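Home Articles Issues Authors Search

3. Cold-chain handling and dose wastage at the two sites

3.1 Background to the comparison

Most trials of the Altance vaccine report efficacy and side effects and leave handling to a line in the supplement. We think that is a mistake. A dose that warms up in a hallway is still counted as a dose. If it does nothing, the person who got it shows up as a vaccine failure, and the estimate drops for a reason that has nothing to do with the vaccine. Hard to correct for afterward. Logs are patchy, and what is in them was written at the end of a shift.

The Toltar and Flesten clinics ran the same protocol with the same lot numbers. Enrollment was 2000 adults at each site, 2 doses each. Randomization was done centrally. Refrigerators were the same model, vials came off the same truck. What differed was everything after the refrigerator door: who carried the vials, how far, how long they sat before being drawn up. Flesten drew up in the room where the shots were given. Toltar drew up in a prep room down the hall and brought filled syringes over in batches.

We had not planned a handling analysis. It was added after the interim look, before unblinding, and the amendment is dated 2022-02-22. Readers should treat it as exploratory.
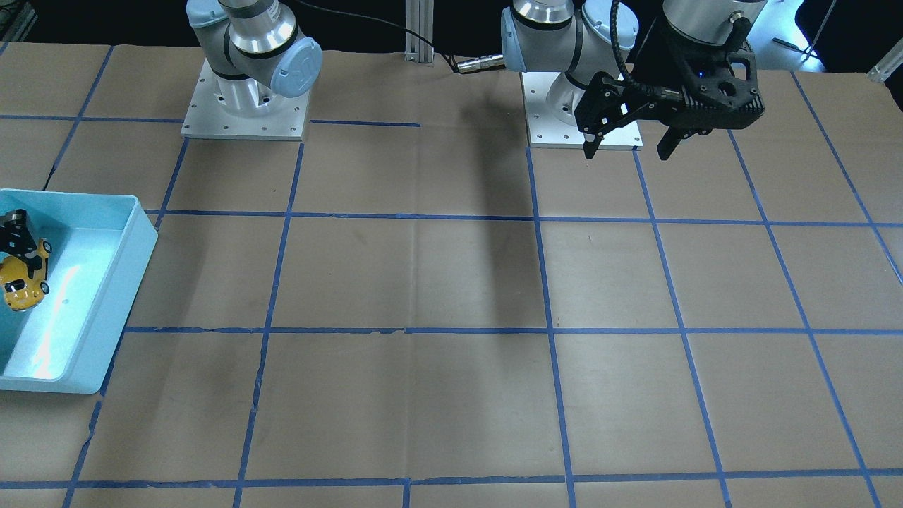 Figure 1. Work table with taped grid.

3.2 Time out of refrigeration

Time out was taken as the gap between the vial leaving the refrigerator and the shot being given. Two sources. First the paper log, which has both times. Second the temperature probe in each refrigerator, which shows a small bump when the door opens and can be lined up with the log. Where the two disagreed by more than a few minutes we used the probe for the start time and kept the log for the end time. Not ideal. The probe can't tell a nurse taking a vial from a nurse looking for one.

At Flesten the times were short and bunched together. At Toltar they were longer and had a long tail, mostly from batches drawn up before lunch and given after. The tail was worse in May, when the clinic was short of staff and second doses overlapped with late first doses. Median values were not far apart. The tail is what matters, we think, and a median hides it, so all models below use time out as a continous variable with a bend allowed at the limit given in the protocol.

Doses past the limit should have been thrown away. Most were. Some entries have a time past the limit and no discard mark, and we could not tell whether the dose was given or the mark was forgotten. These were run both ways.

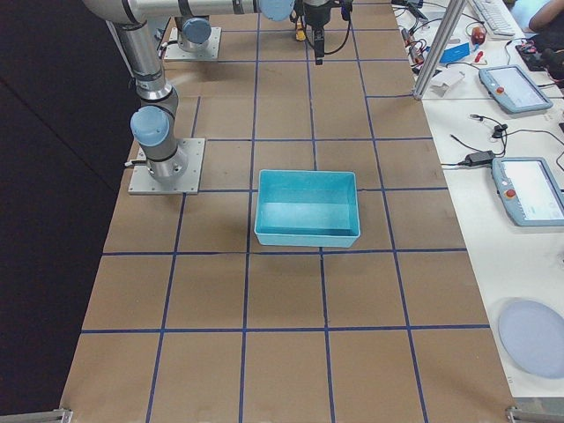
Neither way moved the main efficacy estimate enough to change its reading. Counting the unclear doses as given made the Toltar estimate slightly lower than Flesten's; counting them as discarded closed most of the gap. The intervals overlap heavily in both versions. We would not hang much on the difference.

Antibody levels tell a somewhat clearer story. Blood was drawn from a subset at both sites before the second dose and again a month later. After the first dose, longer time out went with lower levels at Toltar. After the second, the pattern was gone. One reading is that a weak first dose can be made up for by a sound second one. Another is that the assay tops out and stops telling people apart at high levels. The second is dull but we can't rule it out, the assay was chosen for screening.

3.3 Limits of the handling data

Participants were not randomized to handling. People who came in the late morning at Toltar got the longer time out, and they were also older and more often retired. Age was adjusted for, but in wide bands, and older people tend to make fewer antibodies after any first dose. Some of what we call handling is probaly age.

The Mudgway clinic was meant to be a third site and would have helped here, as its set-up mixed both ways of drawing up. It closed to enrollment before second doses began. Its first-dose logs are kept with the study records but left out of all tables.

Shaking and light were not recorded anywhere. Syringe dead space neither. A follow-up should log the draw-up time separately from the vial time, at minimum. Section 4 takes up the dosing interval, where the two sites also drifted apart.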